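In Praise of the Scrap Bag

By Beathag Ogilvie

I keep eight pillowcases stuffed with cloth under the bed in the back room, and I would like to speak up for every one of them.

We are forever being told to get rid of fabric. If you haven't sewn it in a year, out it goes! I've read the books and I've done the big clear-out (February, rain, a roll of black sacks) and I have regretted it ever since, mostly on account of a yellow curtain lining that would have been perfect for my niece's coat. So now I'm firmly on the other side. Keep your scraps. Keep the awkward ones too, the sleeve ends and the long thin strips that come off when you straighten a hem.

My friend Catinca Sandu taught me to sew properly when we lived on the same stair, and she had a way of going through a bag of remnants that I still copy. She tipped the whole lot out and handled each piece before she decided a thing about it. Scrunch it, let go, see what it does. Cotton jersey sits there in a heap like dough. A satiny lining slides off somewhere else entirely, usually the floor. You learn more from ten minutes of that than from any label, and half of my bits lost their labels years ago anyway.

What I love best is when two pieces that have no business together land side by side. A soft white and a pale, shiny blue, say. I'd never have chosen them in a shop, where everything stands in bolts by colour and you go in with a list. Tumbled on a table they look wonderful, the white all plump and quiet and the blue catching the light along every crease. That's a christening quilt, or a dressing gown for somebody who feels the cold, or just a very good cushion.

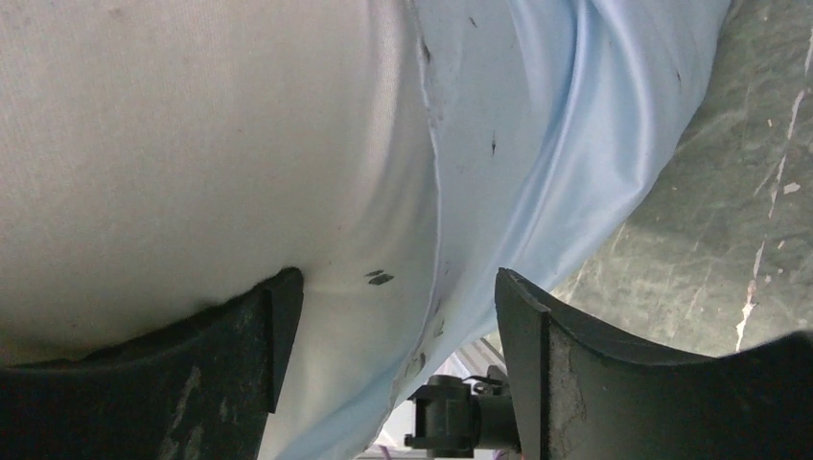 The case against, which I have heard

Archie Purves, who has to share a house with me, says that a scrap is only useful if you use it. Fair enough. He once worked out that I had got through 7 bags of wadding in the time it took him to build a shed, and there was still nowhere to put the ironing board. I can't argue with his arithmetic. I'd only say that the shed is full of short bits of timber.

Then there's the mess. Raw edges fray, and pale cloth picks up every speck going: lint, thread ends, crumbs of who knows what. I used to fret about this and wash everything before it went in the bag. Now I give a piece a good shake out of the window when I want it and leave it at that. A frayed edge gets trimmed or turned under. Specks brush off, and if one doesn't, well, it goes on the inside.

And cost. Heather Sutherland paid 60 pounds last Yule for a box of "curated offcuts", ribbon and tissue paper and all, and very pretty they were. But she had better in her own airing cupboard! Old sheets, a slip, the lining from a worn-out jacket. We had them all out on her kitchen table one evening and it was far more fun than opening the box.

So if you've a bag waiting by the door for the charity shop, have one more look through it tonight. Tip it right out. Give the shiny bits a chance, even if they do slither about under the needle (tissue paper underneath, lots of pins, small stitches). I'm off to see whether there's enough blue for a pair of sleeves.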